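Notebook, Talukder travel desk, workshop room
February 2022

Back at the bench with the Kernthorpe region pages, and glad of it, because this is the part of the guidebook job I like best (the maps are done, the index can wait, and I get to spend a whole morning with old place names and a pot of tea). Picking up where the October entry stopped, at the bottom of the river chapter.

The trouble is still the name. Our old edition says Kernthorpe was "the town of the thorn trees," and every website has copied that or something like it. The parish book at Voltholm spells it three ways in 2 pages, and one of them has no thorn in it at all. I would so like the thorn trees to be true! For now I've written "the name may come from" and moved on.

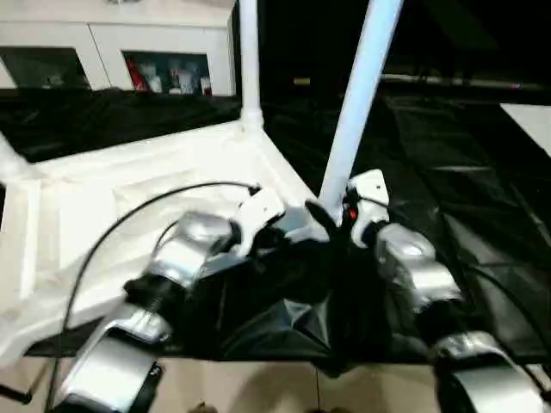 Workshop bench, black bag at the edge of the white frame.

Walking times next. The path from Kernthorpe up to the Prinitz lookout is given as an hour in the old text, and I think whoever wrote that had very long legs. The climb is 396 meters from the bridge, with the steep piece right at the end, where you come out of the woods and the whole valley opens up in front of you. I've put an hour and a half, and added a line about the bench by the spring, which is a lovely place to eat a sandwich and deserved a mention years ago.

Still don't know if the spring is safe to drink from. Ask the Voltholm visitor office when I call them about the bus.

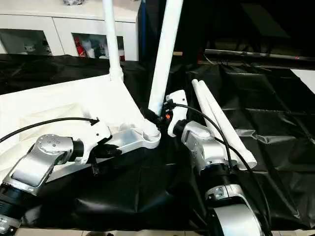
Both arms at the white plastic assembly, black tarp on the table.

The bus, then. The old timetable had one in the morning and one back in the late afternoon, and I can't find anything newer. I'd rather print "check locally" than strand somebody at Prinitz with the light going. Same for the church key, which used to be kept at the bakery. Lovely if it still is.
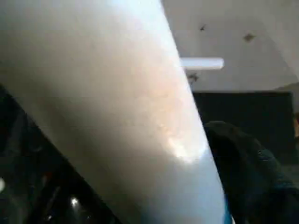
FILED UNDER: REGIONAL GUIDES / KERNTHORPE AND THE VALLEY

Cut the market paragraph down to roughly 200 words and it's much better for it, though I was sorry to lose the bit about the plum cakes. Moved the plum cakes to the food page. Couldn't help myself.
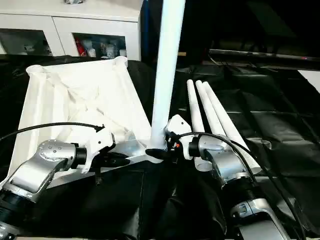 2 min read

Left for next time: the Voltholm mill (opening months, and whether the wheel still turns), a better first sentence for the valley introduction, and the spelling of the upper farm, which has an extra "e" on our map but not in the text. Whoever opens the file before me, please leave the thorn tree line alone until I've heard back from the parish.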